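Funding > Open grants > Burside Repair Library > Progress reports

Burside Repair Library: progress report to the Cluren Fund

Prepared by Zubaida Hayat, project lead
2025-09-28

You asked for a plain account of the first stage, including what has gone badly. I have tried to give one. Some of what follows will read less cheerfully than the update you had from us in January, which I now think claimed too much.

What the grant was for

The Cluren Fund gave us 4,000 pounds to set up a lending library of hand tools in Burside, with evening sessions where people could learn to mend furniture and small household goods. Our bid said that lending tools would lead people to repair things they would otherwise throw out. That was the main claim, and I am still not sure we can support it.

Spending so far

We have spent roughly 2,000 pounds. Most went on tools, shelving and the first part of the rent. The insurance cost more than Wenjie Kang had been quoted, and we covered the gap from the money set aside for printing. The leaflets have therefore not been done. I can't say I miss them, as the last lot sat in the health centre until someone recycled them.

The booking software, Timodent, is paid up for the year. It does the job, but it was built for dental surgeries and still calls every borrower a patient. Filipa Prata has asked the supplier twice whether this can be changed. If there is no answer before the renewal we will go back to a paper book, and I would expect few complaints.

Lending

The library has been open for lending on 3 evenings a month. Clamps, sanders and the tile cutter are out most of the time. The hand planes hardly move. We bought them on the advice of people who like hand planes, myself among them, and I would not do it again.

Returns have been better than I feared. A few things came back late and one chisel came back chipped, with an apology. We do not charge fines. Xiaoyan Zhong would like us to bring in a small deposit, and she may be right, but a deposit will put off the very households the grant was meant to reach. We have agreed to leave it until the spring and look at the figures then.

Who is using it

I am least happy with this part. The bid promised that we would reach people in the Kong estate flats. Most of our members own their homes and already had a fair set of tools. They are pleasant and they turn up, and they would have managed without us. Elaheh Pakzad has been to two tenants' meetings and come away with a handful of names. She thinks the trouble is the opening hours, which clash with late shifts at the warehouse. I think it may also be that people renting a flat are not keen to mend a landlord's cupboard. Neither of us has any proof.

Repair evenings

The sessions hold 20 people and have been full more often than not. A full room tells you that people like coming out. It does not tell you that they go home and mend things. We handed out a short form asking what had been repaired since the last visit, and the answers were too vague to use. "Bits and pieces" was the most common. Filipa is rewriting the form with fewer questions.

The sessions on joining and finishing wood have drawn the most interest. Beginners find glue-ups hard, mainly because they put on too much glue and then tighten the clamps until the boards bow. We now have them lay the boards out dry and check the fit before a bottle is opened.
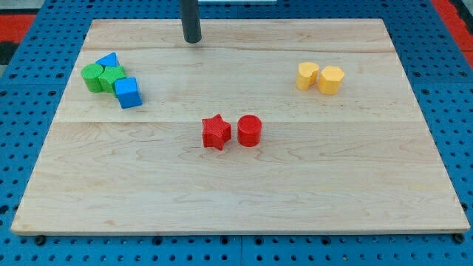 It has made for slower evenings, and a couple of the more confident members grumbled, but there is less sanding to do afterwards. We plan to treat sewing machine repairs in the same way, with one simple job per session and no promises that every machine will leave in working order.

Changes we would like to make

We ask your permission to move the unspent printing money, such as it is, into a weekend opening near the Kong flats. It would run until the end of the grant. If the membership looks the same afterwards, we will say so and will not ask for it to be extended.

We would also like to drop the target for items saved from the tip. Any number we gave you would be a guess. Loans and returns we can report properly, and Wenjie will send those with the accounts.

The tool list and the insurance certificate are attached. The landlord has yet to confirm the rent for next year.

2 comments | 3 shares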